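How to Clear a Cluttered Living Room Floor With One Bucket and One Small Chair

184 shares | 6 comments

If your living room is anything like mine by Thursday evening, the floor has quietly become the place where everything lives. Paper, wrappers, bottle caps, a cloth that was meant for the wash two days ago, the toy that was so badly wanted at breakfast. I used to tackle it with a big trash bag and a bad mood, bending down for every single thing, and my back complained about it until bedtime. The way I do it now is slower to explain than it is to do, so bear with me!

What you need

A bucket or small bin, the kind you can lift with one hand even when it's full. A child's chair, or any low seat that won't tip. A laundry pile or hamper somewhere out of the way. I wouldn't buy anything for this. My own bucket came from the Flallon hardware store years ago and has mopped floors, carried sand, and once held a very surprised crab.

Step 1. Set up in the middle

Put the little chair in the middle of the floor and stand the bucket on its seat. I know it sounds fussy, but it makes a real difference. With the bucket raised up you aren't stooping all the way down to drop things in, and small children (who love to help for exactly as long as it suits them) are less likely to kick it over. It also gives the whole job a center, so you're always walking back to the same spot.

Step 2. Paper and packaging first

Go for the light, dry trash before anything else: loose sheets, crumpled paper, snack wrappers, leaflets, empty packets. Do look at both sides of a sheet before you scrunch it up. I once threw out a permission slip from the Mac Carthaigh summer club and had to go through the recycling with a flashlight. Small boxes can go straight in if they fit, and if they don't, flatten them and lean them by the door for later.

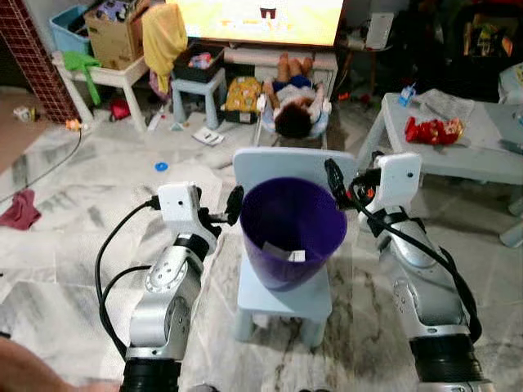
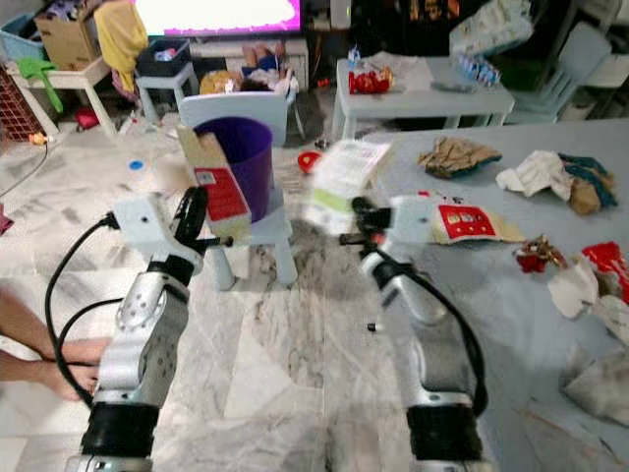
Step 3. Do the table while you're at it

It's very tempting to stop once the floor looks better, but whatever is sitting near the edge of a table will be on the floor by morning. Sweep wrappers toward you with the side of your hand and let them fall into the bucket. Leave anything that might still have food in it until the end, and fold the top over or put a clip on it.

Step 4. Cloths go in their own pile

Please don't put cloths in the bucket with the trash, however tired you are. Shake each one out first, as crumbs and little caps like to hide in the folds, then drop it by the laundry. Towels that only need folding can go over the back of the chair for the moment.

Step 5. The small hard things

Now get down low, just the once, and look along the floor with the light in front of you. Bottle caps, screws, beads, coins. If there's a baby or a toddler in the house this is the step I'd never skip, and I'd do it before anybody is let down to crawl. Screws go in a jar on a high shelf at our place. Balls and soft toys can go back to wherever they sleep.

Step 6. Empty, wipe, and put the chair back

Tip the bucket out, sorting the paper from the rest if your town collects it separately. Give the inside a wipe. On a stone or tile floor, a dry dust mop comes before a damp one, or you'll just push the grit about. Then the chair goes home to its table, and you can sit down (on something bigger, I hope).

A reader, Rónán Scanlon, wrote to tell me he does all this with two buckets, one for trash and one for toys, and his kids race each other to fill them. We tried it and the toys won by a mile. If you have a second bucket, give it a go, and let me know in the comments which one fills up first at your house.

1314 views

Related

Folding Towels So They Stay Folded
The Ollon Method for Toy Baskets, Tried for a Month
Getting Sticky Marks Off a Plastic Chair
1000 Pieces and One Missing: Storing Jigsaws With Kids Around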